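Rangi Tautahi
I own a dish rack. I have opinions about it now. This is what happens when you move to Ustbridge and the evenings are long. A thread.
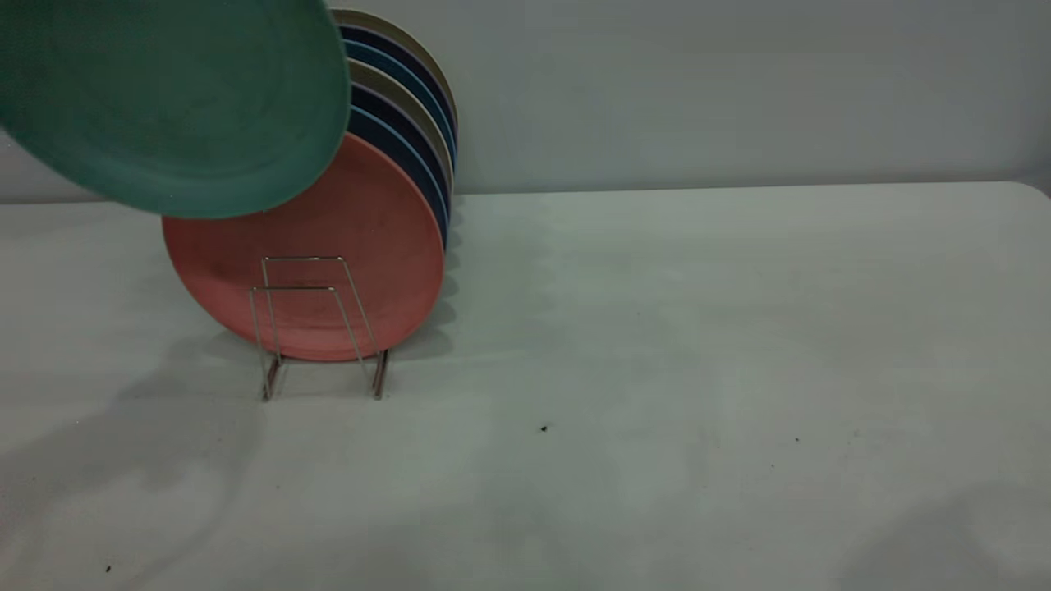 Rangi Tautahi
The position in my house is that plates go in the rack on edge, tight, all leaning the same way. The position of my flatmate Nuwan Uddin is that plates go in the rack like playing cards thrown at a hat.

Rangi Tautahi
Nuwan says tight packing means the air can't get through. Nuwan also dries his socks in a ball, so I'm weighing that evidence accordingly.

Rangi Tautahi
About the plates. We don't own a set. We own navy, light blue, khaki, a teal-green and one coral pink that goes with none of them and always ends up at the front like it's the lead singer.

Rangi Tautahi
I did try sorting them by color. Navy, khaki, navy, khaki. It looked great for 2 hours and then somebody wanted toast.

Rangi Tautahi
The rack is plain wire and the feet have gone a bit rusty-looking. I looked up a replacement. The Skitby one is $95 and has a "drainage philosophy." The Gestby one is $100 and has a cup holder. For my cups, while they relax.

Rangi Tautahi
For the record I paid 800 cents for mine at the Tuhiwai church sale. I'm saying it in cents so it sounds like an investment.

Rangi Tautahi
Someone's asking why not just dry them and put them in the cupboard. The cupboard is where the blender lives. And the other blender.

Rangi Tautahi
Also yes, a white table under a dish rack. Every drip of tea I've ever failed to rinse off is on public record. I'm told a tray goes under there. I'm told a lot of things.

Rangi Tautahi
Update, 9 p.m.: Nuwan has read the thread. He has put a saucepan on top of the plates. No comment was made by either party.

Rangi Tautahi
Taking recommendations for trays. Nothing with a philosophy please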